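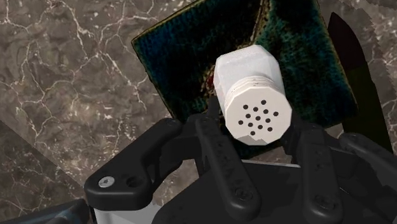 Figure 1. Simulated gripper with the salt shaker between its fingers.

Collision-Aware Grasp Planning on a Cluttered Counter
Nnamdi Onuoha
Hunham Robotics Project Course, final report
Jul 2, 2025

1. Summary

This project replaced the grasp selection stage of the course manipulation stack with one that checks the swept volume of the fingers and outer linkages before a grasp is sent to the controller. The existing stage scored a grasp on the target object alone. It often chose poses in which the palm cleared the counter and a linkage struck a neighboring object during closing. The new stage runs as a Piresia plugin and was tested in the Vadico simulator on 656 logged grasp attempts.

2. Setup

The simulated arm stands on a pedestal table beside a stone-textured countertop. Kitchen and household objects are placed on the counter at the start of each attempt. Joint state is read from Vadico directly. Object poses come from the perception node, which fits stored meshes to the depth image and returns a pose and a confidence value for each match.

Simulator ground truth is written to the log and is not available to the planner. An early version read it by mistake through a shared topic name. Those runs were deleted and are not part of the log.

3. Planner changes

Grasp candidates are sampled on the target mesh as before. Each candidate now passes through three stages.

The first stage removes candidates whose approach axis is outside the arm's reachable cone. This is a table lookup and its cost is negligible.

The second stage computes the swept volume of the gripper from fully open to the predicted contact width. The outer linkages move outward and upward relative to the fingertips as the gripper closes, so a check of the open pose alone is insufficient. The sweep is approximated with convex hulls at 10 finger widths. Fewer hulls left gaps near the elbow of the linkage.

The third stage plans the arm motion to a pregrasp pose and then along a straight line to the grasp. If no plan is found in 2 seconds, the candidate is dropped and the next one is tried.

Flat objects needed separate handling. A box lying on the counter presents a low obstacle that the depth fit tends to place slightly below the surface. The sweep check then passes when it should fail. Obstacle meshes are therefore padded upward by 10 mm before the check. Padding sideways was tried and removed, as it rejected nearly every candidate in tight groups.

4. Behavior on small upright targets

The small white containers were the hardest class. With an object directly beside the target, side approaches are usually blocked by a neighbor and top approaches leave little finger contact below the cap. Figure 1 shows a grasp with the square object close to the fingers. The arrangement below has the gripper over the small bottle, with the box in front of it and the pump dispenser at the corner of the box.

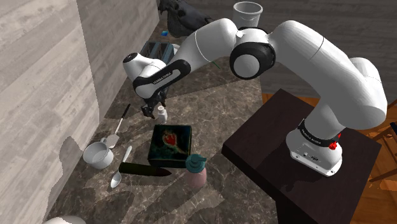
Okeke asked at the June review whether the sweep check was doing any work in layouts like this, or whether the padding alone would have rejected the same candidates. The comment was fair and had not been tested. The log stores the rejecting stage for each candidate, so the question could be answered without new runs. Padding accounts for most rejections caused by flat objects. The sweep check accounts for most rejections caused by tall neighbors, where the conflict is with a linkage well above the counter.

5. Known problems

The perception node sometimes swaps the two ends of objects with near-symmetric meshes. The planner has no means of detecting this and will plan a valid grasp for the wrong orientation.

Hull generation is repeated for every candidate even when the contact width is unchanged. Caching by width is simple and was left out for lack of time.

The contact width is predicted from the mesh alone. Slip and tilt during closing are ignored, and the sweep is slightly wrong whenever the object rotates between the fingers.

6. Files

The plugin source, the Vadico scene files and the attempt log are in the course repository under the project branch. The hull count and the padding height are set in the planner configuration file.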